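Cultero Publishes Good Practice Guide for Robots Handling Laces, Straps and Other Soft Parts

BESAU, November 16, 2024 – Cultero today published a good practice guide for companies that use robot arms to handle footwear and other goods with loose, flexible parts. The guide sets out how to prepare a workstation, how to limit gripping force and speed, and how to record a task so that another site can repeat it. It is free to download and may be used without a license.

The guide was written with Ortner, which builds grippers, and Geveck, which runs a footwear returns and repair center outside Besau. Work on the text began after the three firms found that their own site rules disagreed on basic points, such as whether a shoe should be fixed to the table before lacing and who may restart an arm after a stop.

Existing machine safety rules continue to apply in full. The new guide covers day-to-day matters that those rules leave to the operator. It applies to table-mounted arms with two-finger grippers and does not cover mobile robots or arms used in sewing.

Under the guide, each site should:

Keep a written task sheet at the station, stating the item, the starting position and the point at which the task counts as finished.

Set a gripping force limit for each material and check it at the start of every shift.

Route cables so that a loose lace or strap cannot catch on them.

Stop the arm before a person reaches into the work area, including to straighten a lace.

Log every dropped item, snag and manual stop, with no minimum level for reporting.

Laces receive their own chapter. A lace can change position each time it is touched, so a task sheet that gives only the position of the shoe is incomplete. The guide asks sites to record which eyelets are threaded at the start and whether the lace ends are free – details that were missing from most of the older records reviewed for the project. 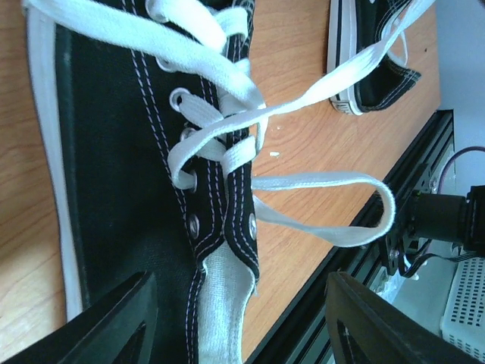 Black canvas sneakers with white laces at a robot workstation, seen from the gripper. The two lowest visible eyelets on the nearer shoe are empty.

The partners tested the draft at Geveck's center, where 3618 handling attempts were logged on 166 pairs of shoes. The trial ended in July. Entries with an incomplete starting record were kept in the log but left out of comparisons between stations.

Two changes were made as a result. The draft had allowed operators to clear a snag with the arm paused; the final text requires a full stop. The section on table surfaces was also rewritten, and now calls for loose threads, crumbs and packaging to be cleared between tasks.

Sites that adopt the guide are asked to review their task sheets every five months and after any change of gripper. Cultero will collect comments from users and plans to issue a revised edition once the first reviews have been completed.

The guide, a blank task sheet and a sample log are available from the Cultero website. Printed copies can be ordered from the Besau office.

About Cultero
Cultero prepares working guides and training material for companies that use automated handling equipment. Its office is in Besau.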